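Plerncombe
Home | Cleaning | Laundry | Desk and Office | Tools | About | Contact

We use cookies to remember your settings and count visits. By continuing to use this site you agree to this. Accept | Manage

How to Wipe Down and Reset a Shared Desk With a Terry Towel

By Munther Sayegh
May 17, 2020

A long shared desk collects dust, hand grease and coffee rings faster than a desk one person uses. Paper towels work on it, but you go through a lot of them and they leave lint on dark surfaces. I switched to old terry cloth towels a few years back and have not bought paper for desks again. The method below is for a long desk with lamps, cables and partition panels on it.

What you need

- Two terry towels, hand towel size or a bath towel cut down
- A bowl or small bucket of warm water
- Dish soap
- A dry brush, an old paintbrush is fine
- A few cable ties or hook-and-loop straps
- A bag for trash

Use towels that have been washed many times. New terry sheds, and the fabric softener left in some towels makes streaks. If yours feel slick, run them through one wash with no softener before you start.

Step 1. Clear and unplug

Take off everything that is not a lamp or a cable. Cups go to the sink, papers go in one pile, and anything you don't recognize goes in a box at the end of the desk so people can claim it. Switch off the lamps and unplug them at the wall. Let the bulbs cool. Pull the chairs back far enough that you can walk the full length of the desk without stopping.

If there is a window behind the desk, raise the blinds partway. Low light from the side shows dust and smears much better than a ceiling light does.

Step 2. Deal with the cables first

Cables are the reason most people only clean half the desk. They lie in a heap between two lamps and everybody wipes around the heap. Lift the whole bundle, find each plug, and work the loose end back through until the cables separate. Don't pull on a knot by the cord. Push slack into it from both sides and it will open.

Wipe each unplugged cable by folding the towel around it and drawing it through your hand, plug end last. Keep the towel barely damp for this and keep it away from the metal prongs. Coil each cable in a loop the size of a saucer and strap it. Set the coils on a chair until the desk is dry. 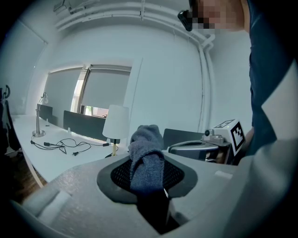

Step 3. Fold the towel, don't ball it up

A towel bunched in your fist only touches the desk in a few places, and you lose track of which part is dirty. Fold it in half, then in half again, so you have a flat pad a little bigger than your hand. When one face is gray, flip it. When both are gray, open the pad and refold it with a clean side out. One hand towel will do a long desk this way if it isn't too bad.

The one time I do bunch the towel is for a stuck spot. Pinch up a corner, wet it, hold it on the spot for a minute and then rub.

Step 4. Top to bottom

Start with the lamps. Use the dry brush on a cloth or paper shade, going from the top edge down. Don't use water on these, it leaves rings. A metal desk lamp can take a damp towel. Hold the arm steady with one hand while you wipe so you don't strain the joint, and dry it right after.

Then do the partition panels. If they are fabric, brush them downward and leave it at that. If they are hard panels, wipe the top edge first, then each side. The crack where the panel meets the desk fills with crumbs. Run the brush along it and sweep the crumbs out to the front.

Step 5. The desk surface

Put a small squirt of dish soap in the bowl. Dip the towel and wring it hard. It should not drip when you squeeze it again. Start at the far end and pull toward yourself in long overlapping strokes, then step sideways and do the next section. Go over it a second time with plain water to take off the soap. Follow with the dry towel before the surface has a chance to dry by itself.

White desktops show ink and pencil. Try soap first. If that fails, use a paste of baking soda and water on a small area where it won't be noticed, and stop if the shine goes dull.

Step 6. Put it back

Let the desk air out while you rinse the towels. Bring the lamps back, then the cables, one coil behind each lamp. Plug in only what is used every day. Spare cords can go in a drawer with a piece of tape on each to say what it belongs to.

Washing the towels

Shake them out, wash them hot with regular detergent, and keep them apart from clothes. Dry them completely. A damp towel left in a heap will sour overnight and then your desk will smell like it.

Omar Saliba wrote in to say he keeps one color of towel for desks and another for the kitchen, and I have started doing the same. I'll post about cleaning office chairs in June.

Related

- Getting Tape Residue Off a Painted Wall
- How to Dust Roller Blinds Without Taking Them Down
- Cutting Up Old Bath Towels for Rags
- Labeling Spare Chargers
- Wood Floors Under Rolling Chairs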